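How I finally got my shop tools under control (without buying a single cabinet)

Posted 22 June 2018 by Benvinda Mota

I put this off for years, so if your garage looks like mine did in December, don't feel bad.
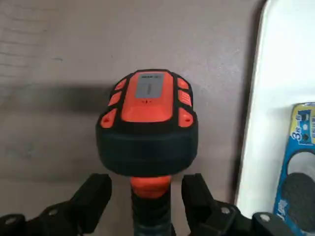
Okay, so the first thing is to drag everything out onto the driveway. Yes, everything! I tried doing it one shelf at a time once and all I did was move the mess from the left wall to the right wall. Pick a dry day, lay down an old sheet, and start making piles by job: measuring, cutting, fastening, painting, and one for "no idea."

Next, labels. I use plain masking tape and a fat marker, and I write what the thing is plus the month I last used it. If the label is more than a year old the next time you sort, it goes to the neighbor kid or the thrift store (I'm bad at this part, I still have three staple guns).

Now the bins. I bought 12 of the Petton stacking ones, the shallow kind, and filled 9 of them. Leave the extras empty -- you'll want them by fall. Heavy stuff goes at knee height, and anything with a battery goes on one shelf near an outlet, chargers and all. Take out loose batteries before you store anything for the winter. I ruined a nice stud finder by skipping that.

For the wall I screwed up two strips of scrap pine and hung hooks off them. Find your studs first, please. Drill a small pilot hole, drive the screw most of the way, check it with a level, then tighten. My first strip slopes and I see it every single time I walk in.

Last step is the list. Mine's a spreadsheet with two columns, tool and bin number, and I printed it and taped it inside the door. It came to 276 lines, which my husband thinks is funny. I update it in pencil and reprint when it gets too scribbly.

Next up I want to tackle the screws and nails, so if you have a jar system you like, leave it in the comments!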